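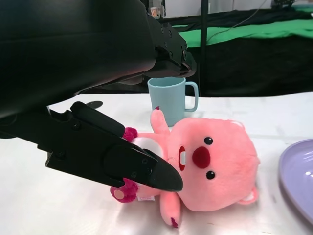 A black gripper reaches over a pink plush toy on the test table at Finville.

I went into this thinking the arm was the expensive part. Everybody does! You get a quote, you gulp, you get the quote signed, and then you find out what you forgot. At Finville we forgot plenty, and I kept the spreadsheet, so I get to tell you.

Our first plan had 40 lines. By August it had 123, and most of the new ones were dull stuff: spare fingertips, longer cables, screws in sizes I'd never heard of, a second table (the first one wobbled). Usa Somboon, who runs purchasing, made me add a column called "and then what?" Buy a gripper, and then what? Well, then you need mounting plates, and a week of somebody's time to fit them.

The things the robots handle cost next to nothing, and that part I loved. Plush toys, mugs, plastic plates. Soft things are a good test for a gripper, and a mug handle is a whole headache of its own. My advice is to put down $568 for props and spares and spend it slowly.

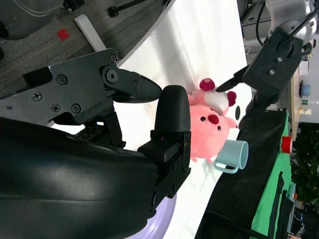

The bigger question was one arm or two. Lahcen Benjelloun wanted two from day one, and I fought him on it for a month, mostly over money. He won. Two arms means more floor space, more cabling and a lot more hours of setup, so if there's any chance you'll want the second one, price it at the start. We didn't, and the add-on quote from Etport came with its own delivery charge and its own training day (206 dollars for lunch and parking, I'm still sore).

Ask your supplier how long fingertips last, too, and who stocks them. Then go measure your doorway. Ours was fine, but I only checked the night before delivery, and I didn't sleep much.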